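# Two arms, one box

28/07/2020
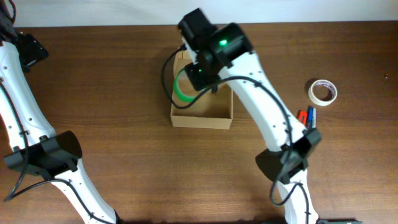 *The right arm and the green ring, in close conversation. Tape and markers waiting their turn.*

I said in my last post that I'd write about the club once we had something to show, and then I put it off for a month, which should tell you how the club was going.

The short version is that our robotics club entered the Statau Sorting Challenge, in the student category, and we have until August to make a pair of arms clear a table into a cardboard box and then unclear it again. Loading counts for points. Unloading counts for more points. Dropping things on the floor counts for nothing, although in our case it takes up most of the evening.

Each team names its arms on the entry form. Ours are Navex (left) and Ikau (right). Joyce Bakilana picked the names and won't say where they came from. I wanted Bert and Other Bert and was outvoted.

## The task

You get a table, a box with the lid open, and a handful of household objects that the organizers describe as "everyday items of moderate difficulty." I'd like to meet whoever rated the difficulty. A roll of tape sounds like the friendliest object on earth. It's round, it's light, it has a hole in the middle for your convenience. Then you try to pick one up with a gripper and find that lying flat it's a bit too wide to pinch across, the hole is a bit too snug to get a finger down into, and if you touch the edge wrong it rolls away with real purpose.

Standing on edge, a roll is much easier. Getting it to stay on edge is the part I've spent July on. The trick we settled on is to let it lean on the wall of the box. Joyce worked this out while I was still on the internet looking for softer finger pads. I have bought softer finger pads. They were not needed. They're in a drawer if anyone wants them.

The markers are a separate problem. Side by side they act like one wide marker, and if you go for the one on the end, its neighbor comes along for company. Our program has a step called NUDGE, which separates them, and a step called NUDGE_BACK, which I wrote at one in the morning and which does the same thing again but harder.

## How we're scoring

Joyce keeps the log. I want that on the record, because my version of the log was a sheet of paper with "pretty good??" on it.

By her count we've made 288 attempts at the full routine. Of those, 137 got everything into the box. That's under half, and it includes a stretch in the middle where I'd swapped the left and right calibration files and we were, in Joyce's words, "collecting data about Kevin." I'm Kevin. Hello.

The best streak so far is 10 clean runs in a row. I told my mother about it on the phone. She asked what the robot was for and I said it puts tape in a box, and there was a long pause and she asked whether I was eating.

Most of the failures fall into a few families:

- the gripper closes early and pats the tape on the head
- the gripper closes late and shoves the tape into the corner, where it can't follow
- the wrist cable snags on the box flap and the box comes up too
- me, leaning on the table

We dealt with the third one by cutting the flaps off. The cable still swings out in a big loop over the side of the box, and I've been told by people who know better that it should be tied down properly. It should. I've had the ties since June. But every time I shorten that cable the wrist runs out of slack on the far reach and stops with a little jerk, like a dog at the end of its leash, so for now the loop stays.

## Where Navex comes in

You may be wondering what the left arm does. So is the left arm. The rules say both arms have to take part in a scored run, and our plan was for them to pass objects back and forth in the air like jugglers. We tried the handoff 2 times. After the second I went and got a broom.

The current plan is more modest. Navex holds itself up out of the way near the wall while Ikau loads, then comes down and steadies the box for the unloading. Joyce calls it supporting work. It's a good plan and I'm only slightly sad about the juggling.

Our rivals, as far as I can tell, are a team from across town who call themselves Söderlund and have a website with a logo. They posted a video last week of their arms doing the whole thing in one go, with music. I watched it four times looking for the cut. I couldn't find the cut. Joyce said maybe there isn't one and went back to tuning the grip force, which is why she's team captain and I write the blog.

## What's left

We need to get the unloading up to where the loading is. Coming out of the box, the green roll is fine as long as it's leaning on the left side. If it ends up flat on the bottom we have no plan at all, and the time limit doesn't allow for much soul-searching. Joyce thinks we can tip it up by pressing on the rim. I think we can pray. We'll try hers first.

I also have to write a one-page team statement covering our "design philosophy." So far I have our names and the word "cardboard."

If anybody reading this has gotten a small gripper to pick up a flat roll of tape reliably, the comments are open and I will take any advice, including rude advice. Also, somebody borrowed the small hex key from the club drawer. It's the only one that fits the wrist screws. Please put it back.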